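Skasten 212 Cable Sleeve -- Split Wrap, Black

In stock. Ships in 2 days.

Split sleeve for tidying cable runs. Goes on over cables already in place, no need to unplug anything or pull connectors thru. Opens by hand, closes itself. Good for desks, workbenches, garage machines, behind the TV.

Holds its shape on tight bends. Does not fray when cut -- use sharp scissors anyway.
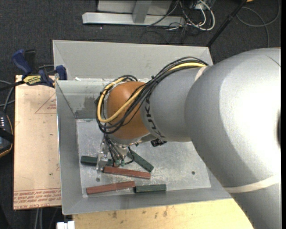 Sizes and part numbers

Small, part 583 -- phone chargers, speaker wire, thin stuff
Large, part 946 -- power cords, mixed bundles

Sold by the roll. Not sure which one? Bundle your cables, tape them, measure across the widest spot. Between sizes, go large.

Fitting

Start at the plug end. Overlap the edges, push down with your thumb, keep going. Leave slack wherever the cable has to move. Tie off both ends (ties not inculded).

Care

Wipe with a damp cloth. No solvents. Keep away from heaters.

Returns

Uncut rolls only, original bag please. Cut rolls can't come back, sorry.

Also from Skasten: Plosta cable ties, Imuvska floor cover.

Prices updated May 26, 2018. Trade orders -- use the form on the contact page.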